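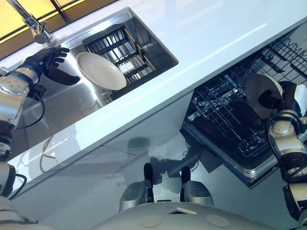
Minutes of the Fluvness warehouse crew meeting
April 1, 2020
By the shift lead, Fluvness

We got going a little late, and I took notes again since my laptop was the only one charged. First up was the Firen job, 63 bays of pallet rack going into their north building. The uprights are in, and the crew wants the beams by Friday. Break room rules came up too (again!), so please keep the long white counter by the sink clear and push the dishwasher door back up if you pulled it down.

Next was the Ahn order. They want 200 more wire decks and they'd like them yesterday. We agreed to ship what we have and send the rest with the second truck.

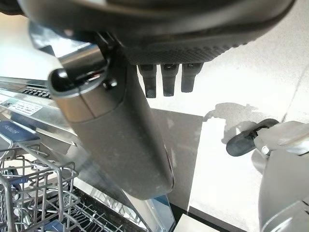

Fingertips and thumb, close up. 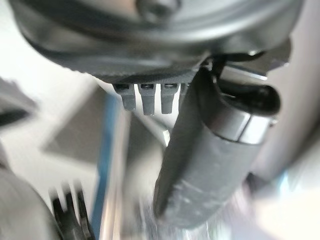

Drellell wants a quote to tear down and move their old cantilever rack. I said 1465 for the teardown alone and everyone seemed okay with it. We got sidetracked on hardware, and I held out for a big round bolt head like the one up on that gray housing, so much easier to find with a socket! I'll ask for prices.

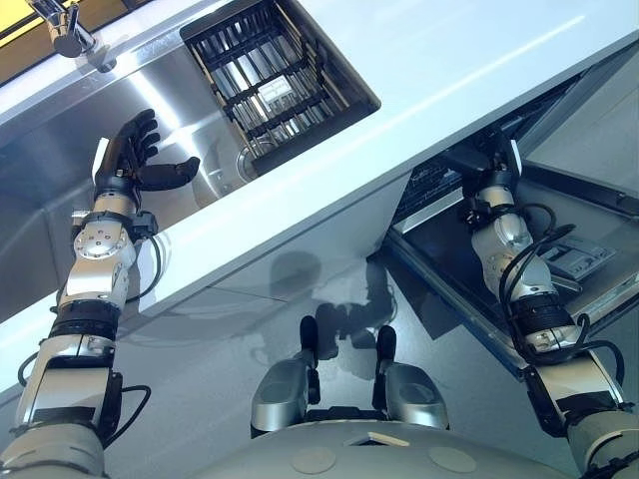 Last thing was the forklift aisle in our own place. We're moving the end frames back and I'll order new column guards, 2140 for the lot. Cables at the packing bench need tidying as well, and I'd be happy with a loop run along the side, same as the black one on that left arm. Next meeting is the same time, in the front office.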